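3.2 Towel turnover and storage in the surveyed households

Households in the Lamavdale sample were asked to list every towel in use during June, along with where it was kept and how often it was washed. The final list held 3541 items. Bath towels were the most common type, followed by hand towels and small printed towels bought for children. Many of the printed towels had stayed in use long after the children had outgrown them, most often as hair towels or cleaning cloths.

Washing habits differed more between households than within them. A family that washed bath towels often tended to wash hand towels often too, and the number of people in the home made little difference. Households with a dryer washed smaller loads. Those that dried indoors on racks held towels back until a full load was ready – a pattern also reported in the earlier Condori survey.

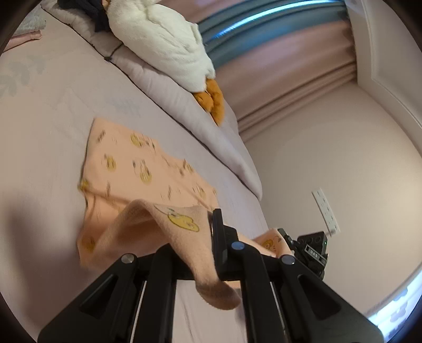 Figure 2. A peach-colored towel with a small yellow cartoon print, over a bed with a pale lavender-pink sheet.

Storage was less regular than we expected. In 39 households, clean towels were kept in more than one room, and 10 of these had no fixed place for them at all. Respondents in this group described sorting laundry on a bed or sofa and leaving the folded stack there until someone needed it. We coded these cases as "open storage" and kept them apart from shelf and closet storage in the analysis.

Age of the towel was recorded as stated by the respondent. Where the answer was unclear, the item was left out of the age tables but kept in the counts by type. Wear at the hem was scored separately, using the Osimano scale with its two lowest grades merged.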